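A mesa das miudezas

Olá outra vez! Em janeiro prometi que este ano ia tratar da caixa das costuras, e quem me lê há mais tempo já sabe quanto valem as minhas promessas de janeiro. Mas desta vez fui mesmo. Estendi uma toalha amarela em cima da mesa (truque da minha tia, porque assim as bolinhas não fogem a rolar para debaixo do armário), fiz um bule de chá e despejei tudo.

Que confusão boa! Eu sou das que guardam. Guardo a fita, guardo o saquinho, guardo a bola de lã que sobrou de um gorro que já nem existe, e depois passo 90 minutos à procura de uma agulha. O Radu Gavrilă, que organiza as nossas tardes de trabalhos manuais no Hullow, diz que devíamos separar por material. Eu experimentei e desisti logo. Para mim funciona melhor separar por projeto, mesmo que o projeto ainda só exista na minha cabeça: bichos de peluche para um lado, coisas de lã para outro, e um montinho do "logo se vê" que cresce sempre mais do que os outros.

Os rolos de espuma cor-de-rosa foram a surpresa da tarde. São daqueles de enrolar o cabelo, macios, que se torcem para qualquer lado, e há anos que não os uso na cabeça. Pois dão uns nós lindos! Com um nó frouxo já parecem um laço gordo, ou uma rosquinha, conforme a fome com que se olha para eles. Ando com vontade de os coser numa almofada, ou de os pendurar no móbile que estou a fazer para a minha afilhada, ao pé dos peluches de padrão leopardo. 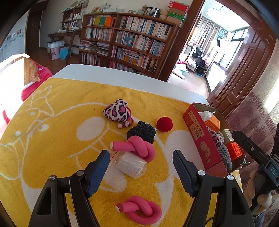

Toalha amarela, rolos cor-de-rosa com nó, bolas de malha e a caixa vermelha e dourada aberta.

A caixa, para quem for perguntar (e vão perguntar, que eu conheço-vos), é de 杏仁酥饼, bolachinhas de amêndoa. Tenho um fraco por caixas de bolachas. O cartão costuma ser rijo, as cores são alegres e, deixando a tampa aberta, arruma-se tudo ao alto e vê-se o que lá está sem remexer. Já tentei as gavetinhas da Stougaard, muito direitinhas, mas acabo sempre por me esquecer do que pus em cada uma.

Quanto às bolas de malha, a preta com salpicos prateados é a minha preferida e não a dou a ninguém, escusam de pedir. A vermelha ainda está à espera de destino. A Jeltano tem agora um fio vermelho muito parecido, a referência é a 904, e estou tentada a fazer mais umas quantas e juntá-las numa grinalda. Se alguém já comprou desse fio, escreva-me a dizer se larga cor na lavagem, que eu já estraguei uma camisola branca assim e não quero repetir a graça.

Na próxima tarde no Hullow vamos fazer pompons pequeninos, desses que servem para patas e narizes. Começamos às 3 da tarde, e quem vier de Bavanville pode apanhar boleia comigo, tenho lugar no carro para mais uma pessoa e respetivo saco de lãs. Tragam tesoura que corte bem e um garfo (sim, um garfo de cozinha, enrola-se a lã nos dentes e ata-se ao meio). Se tiverem rolos de espuma esquecidos numa gaveta, tragam também, que eu preciso de mais sete para acabar a almofada.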